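Bin-picking cell, KUKA arm - hose and cable dress
2018-12-16 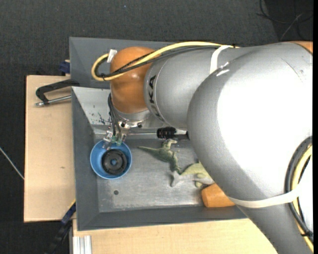
Gripper down at the blue bowl, main bin. Straps and yellow cable on the arm.

Edith Llanos reported the gripper slow to close on the last batch, 169 picks out of 200 good. Went over the air side first. Pulled the hoses at the green fittings, trimmed the ends square and pushed them back in. One had an oval end from being bent too close to the fitting. Left a bit more slack so it doesn't pull when the wrist turns over.

Cable loop over the orange wrist joint is the Fenlow routing from March. Still OK, but it rubs at the far end of joint 6 travel. Moved the white strap on the upper link back a touch and ran the joint end to end at slow speed. No snagging. The lower strap I left alone. Cable tie near the bottom is fine, don't cinch it any harder.

Checked the bar clamp and the ones on the left board. One had backed off a quarter turn. Bin position retaught afterwards, so use the new frame and not the one saved under Zendell.

Reran the batch with the same toys, the screwdriver and the bowl: 191 out of 200. Most of the misses were the screwdriver lying up against the bin wall - a grasp planning matter, passed to Yvonne Treloar.

To do: order spare hose from Bhat, same colour. Recheck the clamps before the next long run.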